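Gripper closes too early on the way down, then faults
Posted in Arms and Grippers, June

dukov_bench
We have a tabletop arm with a two-finger gripper doing pick and place with ordinary household things. For the last couple of weeks it has been closing before it gets to the object. It comes down over the item, the fingers shut a little above it, and then the controller throws fault 253 and stops. If I clear the fault and run the same pick again it often goes through.

It happened 26 times out of 298 picks in the log. Flat things are worst. Taller items are mostly fine. I have replaced the finger pads and redone the hand-eye calibration, with no change. Control software is Moon, the version before the current one. Has anyone seen this?

irkbridge_tech
Had the same thing on ours at Irkbridge. Check the contact threshold before you touch anything else. Moon decides it has reached the object when the wrist force goes over a set value, and if that value is low, the arm slowing down near the table is enough to trip it. The fingers close on air, the width check fails, and you get 253.

What to do:
Put the arm in its home position with nothing in the gripper and zero the force sensor.
Run a slow descent over a bare part of the table and watch the force reading.
Note the highest value you see and set the threshold clearly above it.
Run the descent again at working speed. If it still trips, lower the approach speed for the last part of the move.

Zero the sensor again after any change to the gripper. You said you replaced the pads. New pads can weigh a bit different from the old ones, and if the payload setting was never updated, the reading will be off all day.

One more thing – keep your hands out while you test this. With the threshold set too high the arm will push down harder before it stops. We bent a finger that way and left a dent in the table. Start at low speed with someone next to the stop button.

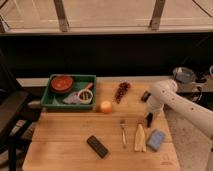

Also look at the cable where it leaves the wrist. Ours was pulled tight in some arm positions and that showed up as force. Giving it more slack got rid of the last few faults.

dilport
restart the controller, worked for me

dukov_bench
Thanks. The payload was still set for the old pads. I fixed that, zeroed the sensor and raised the threshold a little. It has only faulted 2 times since this morning, both with the arm reaching far out, so I will look at the cable next. The restart did nothing here.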